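Malsha Wanigasekara
March 14, 2021

1/ Notes on ordering a celebration cake for a hotel restaurant table, and what happens to the service charge. I have done this at three properties now and the billing was different at each. Writing it down while I still have the receipts.

2/ Terms first. A service charge is a line the restaurant adds. A gratuity is what you write in yourself. A cakeage fee is charged when you bring your own cake and they plate it. These get mixed up on the phone, including by the people answering it.

3/ Hartley, the restaurant on the ground floor at Grustton. Cake ordered through the dining line, 48 hours' notice minimum. Card taken at the time of ordering. The cake did not appear on the dinner bill at all, so the service charge was worked out on food and drink only.

4/ Birnberg, same resort, upstairs. Cake ordered through the same dining line, same notice. Here it was added to the dinner bill and the service charge was applied to the total, cake included. Charge was 12.5 per cent.

5/ So the dining line takes the order, but each kitchen decides how it is billed. If you care which, ring the restaurant's own desk on the day. The dining line cannot see the restaurant's till.

6/ Sizes. The small is listed as a six inch and feeds four to six. The large is a ten inch and the menu says it feeds 20. We had 14 people and took home nearly a third of it. Thin slices, I should add. They cut it for you unless you ask them not to.

7/ Flavours at both: vanilla, chocolate, lemon. Hartley will do a coffee filling if you ask when ordering. Birnberg said no to coffee and offered a chocolate one with hazelnut, which was too sweet for me but went quickly.

8/ Writing on the cake is limited to 37 characters including spaces. "Happy Birthday" uses 14 of them. Two long names will not fit, and they will shorten them without ringing you. Spell everything out letter by letter.

9/ Jade Ackroyd asked whether you tip on the cake when it has been paid for separately. At Hartley I was told on the phone that it was "usual" to leave something. The waiter said the charge on the meal covered serving it. I left a small amount in cash. I would not call either answer policy.

10/ Hudov, the lakeside place, is different again. No cakes from their own kitchen since December. You may bring one, cakeage is charged per head, and they want it handed in two hours before the booking. Charge shown as a separate line, no service on top.

11/ Per head means everyone at the table, whether or not they eat cake. For a table of 2 this is nothing. For a big table, compare it with the price of a large at Hartley before deciding.

12/ Allergies: both resort kitchens will do an egg-free version with 72 hours' notice. Neither would confirm nut-free in writing. Hudov will not store anything containing nuts in the main fridge, so check the label on whatever you bring.

13/ Leftovers go in a plain white box. Ask for it before the bill comes. Room fridges at Grustton are too narrow for the large box, so we cut ours down and used two plates from the kitchenette.

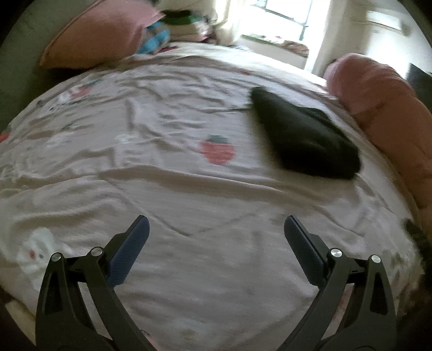

14/ Cancelling. More than 24 hours before, full refund to the card. Inside that, nothing back, though Hartley moved ours to the next evening with no fee. Order reference was 199, and they asked for it each time I rang, so keep it handy.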